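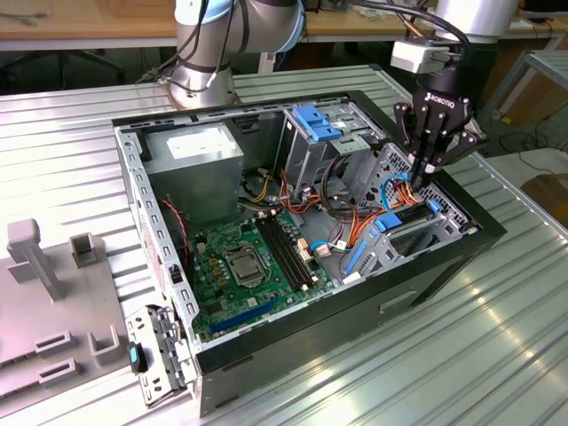 Search this site
Search

Equipment Review: The Kirow Teaching Cell for Demonstration Gathering
Zikow Institute, Flurville
13 May 2021

The Institute's robotics section evaluated the Kirow cell over 28 working days. The purpose was to determine whether it could supply usable examples for a learning system intended to take apart discarded office computers.

The task chosen was cable handling inside an open desktop tower laid on its side. Staff guided the arm by hand and recorded each attempt from approach to release. The section set a target of 300 accepted examples and reached 330.

The three-finger Robotiq gripper proved suitable for gathering up several power cables at once. It was less suitable for single data cables lying close to the board, and most rejected attempts came from that part of the work. The ribbed aluminum table made it simple to return the case to its marked position between attempts.

The recording software, supplied by Wojcik, is the weaker part of the package. Labels must be entered after each attempt – there is no means of marking a failed grasp while the arm is in motion – and 7 files were lost when a session closed without warning. The printed manual does not cover recovery.

The section rates the cell as good for groups with prior experience and fair for new users. Purchase is recommended subject to a software update, which the supplier has scheduled for September.

Contact | Copyright Zikow Institute | Back to top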